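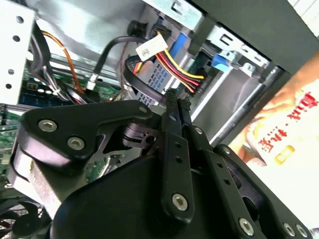
Unplugging drive cables with the Binine two-finger gripper

This guide covers the Binine gripper kit from Jalstead, fitted to a small arm and used for pulling power connectors out of old desktop computers. It assumes the arm is already bolted down and talking to your control software. If it isn't, do the base setup first and come back.

We used the kit with the textured black pads, on the wrist camera mount. Smooth pads are also sold. They slid along the wires too often for this job and we stopped using them.

What you need

The gripper with the textured pads fitted
The hex key from the kit
A desktop case with the side panel off, lying flat
A clamp or rubber mat to stop the case sliding
A pair of nylon cutters for cable ties
A tray for screws

The power cord must be out of the wall before the case is opened. Leave the case to stand a few minutes, and don't open the power supply itself.

Step 1. Check the screws

The finger links are held with silver hex-socket screws. Go over each one with the hex key before the first run of the day. They should be snug. If you overtighten the ones at the joints the fingers get stiff and the grip reading climbs even with nothing between the pads.

Step 2. Set the case

Put the case down with the open side up and the drive cage toward the far side of the bench. Cut any cable ties you can reach by hand. The gripper can't do anything useful with a tied bundle, and it will drag the whole lot with it if you let it try.

Step 3. Pick the approach

Look at the camera view and find the white plastic power connector. On most older machines the yellow, red and black wires lead you straight to it. You want the fingers to come in beside the loop of cable, with the drive cage clear of the outer links. The links swing out wider than the pads when they open, so leave more room than seems necessary. Inavel, who make the arm we used, suggest saving this position as a waypoint. Do that.

Step 4. Lower and close

Bring the speed down to 40 percent. Open the fingers a little wider than the bundle and lower until the pads are level with the wires, then close at force setting 3. Setting 2 holds a single thin cable but lets go of a bundle. Anything higher flattened the insulation on our test cables.

Lorraine Tuhiwai, who ran most of our trials, closes in two stages: once lightly to gather the wires, then again to hold. It takes longer and she dropped fewer of them.

Step 5. Pull

Grip as near to the connector as the space allows, and on the plastic body if you can reach it. Pull in line with the socket. If the connector sticks, stop, ease off, and rock it slightly side to side with the jog buttons. Don't raise the force to get past a stuck plug - let go and pull that one by hand with the arm stopped.

Keep hands out of the case while the arm is moving.

Step 6. Park the cable

Move the loose end over the edge of the case and open the fingers. Back away slowly, as the rough pads can catch on thin cables nearby.

Common problems

Fingers stop short: usually a wire caught in the joint. Power down and clear it by hand.

Grip slips: wipe the pads with a dry cloth. Dust from old fans builds up fast.

Camera view blocked: raise the wrist and come in from the other side of the bundle.

Pads and spare links can be ordered from the Ormsby office. Hamish Pirihi handles orders for the kit, and replacement pads ship with new screws.

Last updated October 2020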